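Trato Square Folding Table, White

Item no. 1213-W
Sold by Rizk Event & Home Supply
Availability: In stock at the Jovimau warehouse

Overview

The Trato is a square folding table with a one-piece molded plastic top and a steel leg frame. It seats four adults on ordinary dining chairs, or two people with room to spread out paperwork, a puzzle or a sewing project. It is sold to households, church halls, schools and rental companies, and the same table is used for all of them. There is no separate commercial version.

The top is white and has a light gloss. The corners are rounded and the edge is thick enough to grip with one hand when you turn the table on its side. There is a small round umbrella hole in the center of the top. A beige plug comes in the box and presses into the hole from above. If you lose it, a replacement can be ordered through the parts desk.

Who it suits

Most buyers want a table that can stay up for a few weeks and then go behind a door or under a bed. It works well for card games, kids' crafts, tax season, holiday overflow and yard sales. It is not a workbench. The top will flex if you clamp a vise to it, and the clamp pads will leave marks. If you need something for sawing or drilling, look at the Trostotis bench line, which has a solid core top and fixed legs.

For outdoor use, the table can take a normal patio umbrella through the center hole, but the umbrella must stand in its own weighted base on the ground. Do not rely on the table to hold it up. Take the umbrella down when it gets windy. 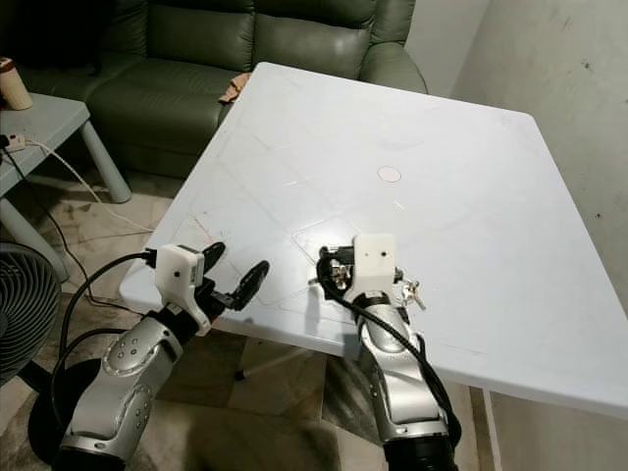 Square table, white top, rounded corners.

Surface and wear

White plastic shows its history. Fine scratches come from dragging boxes, plates with unglazed feet and anything with a metal base, and they catch the light more on a glossy top than they would on a textured one. They don't affect strength. We have not found a polish that removes them for good, and we don't sell one.

Straight-line marks are usually left by cutting on the table. A craft knife will go through a sheet of paper and into the top before you feel it, so put a cutting mat down first. Tape that has been left on for a long time can also leave an outline. Warm water and dish soap will take off most of the residue, and a little rubbing alcohol on a soft cloth will handle the rest.

Please don't use scouring powder, steel wool or melamine sponges. They take the gloss off in patches, and the dull areas pick up dirt faster. Ballpoint ink should be wiped right away. Permanent marker may leave a shadow.

Hot pans need a trivet. A coffee mug is fine.

Setting up

1. Lay the table face down on a clean floor or a blanket.
2. Pull each pair of legs upright until the brace is straight.
3. Slide the locking ring down over the joint in each brace.
4. With a second person, turn the table onto its edge and then onto its feet.
5. Press down on each corner. If one corner rocks, check the locking rings before you blame the floor.

One adult can do all of this, but turning the table over is easier with two. Keep fingers away from the brace joints while folding. To fold, reverse the steps. The table does not fold in half. Only the legs fold, so measure your storage space against the full width of the top.

Storage

Store it flat or standing on edge. If it stands on edge, lean it as close to upright as you can. A table left at a steep lean through a hot summer in a garage can take on a slight bow. Laying it face down on a level floor for a few days will usually bring it back.

Rental customers who stack them should go face to face and back to back, with a sheet of cardboard between the faces. Do not stack more than 7 high.

What's in the box

Table with legs attached
Center hole plug, beige
Four rubber feet (fitted)
Instruction sheet

No tools are needed.

Parts and accessories

Replacement plug, beige — part 607
Locking rings, pair
Rubber feet, set of four
Fitted vinyl cover, white or gray
Storage bag with shoulder strap

The vinyl cover has an elastic hem and no opening for an umbrella. The storage bag is back in stock after a long gap and now has a wider zipper.

Warranty

The table is covered for 2 years against cracked tops, broken welds and braces that will not lock. The warranty does not cover scratches, stains, fading or damage from heat. Keep your receipt. For a claim, send us the receipt and a clear photo of the damaged part. We ship replacement hardware at no charge. If the top has failed, we replace the whole table and may ask you to return the old one.

Common questions

Can it stay outside all year?
We don't recommend it. The top handles rain well enough, but the leg frame will start to rust at the brace joints. Bring it in by November in places that freeze.

Does it come in other colors?
Not at present. A gray top was sold for one season and has been discontinued. We have no gray stock left.

Will it match my older Trato?
The white is the same. The older tables have a slightly different locking ring, so tell us which one you own when you order parts.

Is it steady enough for a sewing machine?
Yes for light domestic machines. Heavier machines will make the top bounce at high speed, particularly near the center.

Can I buy just the top?
No. The leg brackets are fixed at the factory.

Delivery

Tables ship singly in a flat carton. Orders of a dozen or more go on a pallet, and the carrier will call ahead to set a time. Pallet delivery is to the curb only — please have someone there to help move the cartons inside. Pickup from the Jovimau warehouse is free, and a single table will lie flat in most wagons with the back seats down.

For school and hall orders, contact Wissam Khalaf at the trade desk.

Page last updated Jul 7, 2022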